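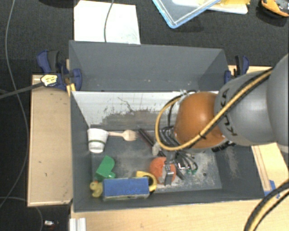

Edin Angelovski
Liners are a waste of money for an open bin that gets used every day. You pay for a sheet of rubber, it curls at the corners inside a month, grit gets under it, and then you have a scratched floor and a scratched liner. I'd scrub it once, see what's left, and live with what's left.

Nazma Wickramasinghe
Quoting myself from the first post, which is apparently stuck on the previous page: the question was whether anything takes the scuffing OFF, and only after that whether a liner is worth it. The floor has the pale powdery stuff on it, worst toward the right side. The whitish panel along the back has a wide gray rubbed patch low down with thin black scratches through it. There's also a small dark round spot near the right corner that I can't explain. The seller of the Gukeo restoring paste says it "returns bins to like-new." I don't believe that sentence but I'd like to hear from people who have used it.

Edin Angelovski
I have used it. It's grease. It made my bin shiny for a week, and then everything I put in there came out with a film on it. Save your money.

Stojan Janevski
Disagree in part. Gukeo did a fair job on the outside of mine. I would not put it on a floor where things slide around, and the label doesn't tell you not to, which I count against them.

Nazma, before anybody recommends anything, have you wiped the powder with a damp cloth? If the cloth comes up pale and the floor looks the same when it dries, you've got two things going on: loose dust on top, and a surface that's been scraped. No cleaner fixes the second one. People on here mix them up all the time and then post that such and such product "stopped working."

Nazma Wickramasinghe
Not yet. I'll do it Wednesday when I can empty the thing.

Doina Dervishi
Can I ask why you're bothering? I mean it as a real question. It's a bin. You drop things in and take them out. My scuffed one holds exactly as much as it did when it was new.

Nazma Wickramasinghe
Fair. Two reasons. Small pale things are hard to spot against a floor that's full of pale marks, and I don't want powder all over whatever goes in. The orange ball is a good case. It's textured, so if there is dust going around, that's where I'd expect it to settle.

Doina Dervishi
The second one I'll give you. The first sounds like you need a lamp.

Fatos Delić
Has everyone decided what the powder is? I see "dust" three times in this thread and no evidence. It could be dust from outside. It could be the floor itself wearing down. It could be leftover cleaner that was never rinsed, which is what mine was, and I was wrong about it for most of a year. I kept adding more Hudec scouring powder to get rid of what was, as far as I can tell now, Hudec scouring powder.

Stojan Janevski
Ha. OK, that's a useful one. Nazma, did anyone ever use a powder cleaner in there?

Nazma Wickramasinghe
No idea. I got it used.

Edin Angelovski
Then rinse it properly before you do one other thing. Warm water, two changes, soft cloth, let it dry overnight. Costs nothing.

Stojan Janevski
Agree with Edin for once. I'd add the upper compartment while you're at it. You've got a few pale specks up there along the lower edge, and if you only clean the bottom half they'll end up in it sooner or later.

Nazma Wickramasinghe
Yes, good catch. The upper part is empty anyway so that's easy.

Fatos Delić
Careful with "they'll end up in it." Maybe. Specks sitting at the low edge of a compartment with sloping sides are just where specks go. They may have been sitting there forever without bothering anyone.

Stojan Janevski
They're still dirt, Fatos.

Fatos Delić
Sure. Wipe them. I'm objecting to the theory.

Doina Dervishi
On the liner, I'll speak up for the other side. I bought the Deser mat, 32 dollars, which I thought was robbery and still do. But it hasn't curled. Edin's description of every liner curling in a month doesn't match mine at all. What it does do is make it annoying to get flat things out, they sort of stick to it. Paper especially.

Edin Angelovski
How long have you had it?

Doina Dervishi
Since August.

Edin Angelovski
And is it used every day or is it a closet bin?

Doina Dervishi
Closet, mostly.

Edin Angelovski
I rest my case.

Doina Dervishi
You can rest it if you want, you haven't made it. You said "inside a month." It's been more than a month.

Nazma Wickramasinghe
What about light stuff on the mat? I've got a paper cup in there, the white kind with a thin dark green band around it, and things like that slide all over a bare floor when you reach in next to them. If the mat holds them still I'd almost pay for it.

Doina Dervishi
It holds them a little. I wouldn't buy it for that. A paper cup weighs nothing, you knock it with your sleeve and it goes, mat or no mat.

Fatos Delić
Why is there a paper cup in the bin at all? It's going to get crushed the first time something heavy lands on it.

Nazma Wickramasinghe
It's a mixed bin, Fatos. Mixed things go in it.

Stojan Janevski
That's how you get a scraped floor, though. I don't think a cup or a ball did those black scratches on the back panel. Something hard went past there over and over at the same height. The wear sits low on the panel, which is where things get dragged up against it. If the same hard things are still going in, you could clean it perfectly and have the same marks back by spring.

Nazma Wickramasinghe
So a separate bin for the hard stuff?

Stojan Janevski
I'd do that before I'd spend a cent on paste or a mat.

Fatos Delić
You can't tell what made a scratch from where it is. Could have been somebody scrubbing with a steel pad. She got it used, remember.

Stojan Janevski
Steel pad would be all over the panel.

Fatos Delić
If the person doing it was thorough. Have you met people?

palitz_mod
Moving this from Cleaning to Storage & Bins. Also, the Gukeo coupon link somebody posted overnight has been removed. Please read the Palitz rules on coupons, they haven't changed.

Doina Dervishi
Somebody posted a Gukeo coupon in a thread where half of us are saying it's grease?

Stojan Janevski
I said it did a fair job on the outside!

Nazma Wickramasinghe
OK, update. Took everything out. Damp cloth first, like Stojan said. It came up pale and then on the second wipe it came up gray. Rinsed twice, dried overnight. I spent 30 minutes on it, not counting the drying.

Results as I see them. The powder on the right side is lighter than it was but I would not say gone. The scraping on the floor is exactly the same. The gray rubbed patch on the back panel came up some with dish soap. The black scratches did not move.

Edin Angelovski
Gray on the second wipe is your floor coming off on the cloth.

Fatos Delić
Or it's just dirt, which is also gray.

Nazma Wickramasinghe
And the dark round spot?

Edin Angelovski
Well, what happened to it?

Nazma Wickramasinghe
Still there. I can't feel it with a fingernail. Doesn't feel raised and doesn't feel like a dent.

Stojan Janevski
Stain, then, or something in the material. Leave it alone. I've seen people go after a spot like that with a scraper and end up with a white patch three times as big.

Doina Dervishi
Try a pencil eraser first? A clean white one. Costs less than Gukeo.

Stojan Janevski
An eraser is fine. It probably won't do anything, but it's fine.

Edin Angelovski
Member here 11 years and every one of these threads ends with an eraser.

Fatos Delić
What I'd want to know is whether the powder comes back. Put nothing in there for a week and look. If it's back with the bin standing idle, it's falling in from somewhere. If it only comes back once you're using it, it's wear, and Edin gets to be smug.

Nazma Wickramasinghe
I can't leave it idle for a week. It sits right between two wooden tops where everyone works, somebody will drop something in it by lunch.

Fatos Delić
Then you won't know.

Nazma Wickramasinghe
I could do one night with a sheet of dark paper on the floor of it.

Fatos Delić
Weak test, but better than what we've got. Do it on the right side, where the marks are worst.

Doina Dervishi
If you decide to replace it, there's a thread on gray bins vs. lighter ones, number 1804 in this section. It goes off the rails on the second page but the first page is good. The short version is that dark ones show powder and light ones show everything else.

Edin Angelovski
I wrote half of that first page and I wouldn't replace it. There's nothing wrong with it.

Nazma Wickramasinghe
I'm leaning that way. No paste, no mat, second bin for the hard things if I can find space for one. Paper test tonight. The cup goes somewhere else, Fatos, you can relax.

Fatos Delić
And the ball?

Nazma Wickramasinghe
The ball stays.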